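FOR IMMEDIATE RELEASE

January 17, 2019

Trarnside workshop opens up its home-built laundry gripper to anyone who fancies making one

The members of Trarnside, the shared workshop in Rindwood, are very pleased to share the plans for Bako, a hand-held gripper that has been taking shape on our benches (and, it must be said, on a fair few kitchen tables) since last May. Bako is held by an upright handle, much as you would hold a cordless drill, and it picks up soft things: tea towels, shirts, pillowcases, all the floppy stuff that home-made robots tend to find so awkward.

The idea is a simple one. Before a robot arm can tidy the washing it needs a good pair of jaws, and we wanted to try ours by hand first, in the sort of rooms where laundry gets done, and keep changing them until they felt right. Members have been taking Bako home in turn and coming back with notes, grumbles and some really lovely suggestions. The rounded white body is now on its third version, and the black jaws have been through rather more than that!

Most of the practice is done on cloth left in a heap, with the jaws pushed straight down into the folds. A soft bed cover makes a good surface for it, as it gives a little under the tips.

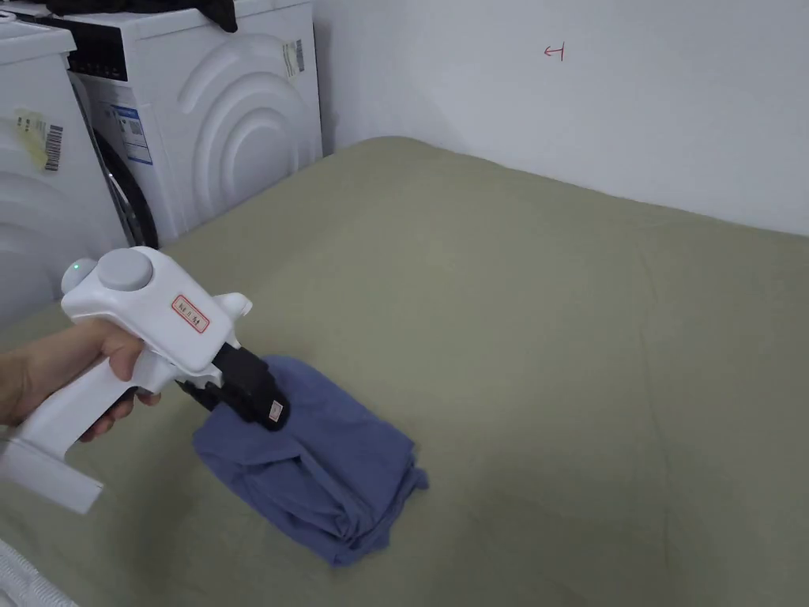

What comes next

The jaws are being fitted to Skundon, our bench-top arm, over the coming weeks, and we hope to have the pair working together by May. The full drawings, parts list and building notes are free to collect from the workshop, and we have put together 40 kits for those who would like a head start, at a cost of around 70 pounds each. You will need a small screwdriver, a clear evening or two and a bit of patience with the wiring.

Come and have a go

Trarnside is open to beginners and old hands alike, and there is always a kettle on. If you would like a kit, or would just like to squeeze the handle and see how it feels, do ask at the workshop in Rindwood.

ENDS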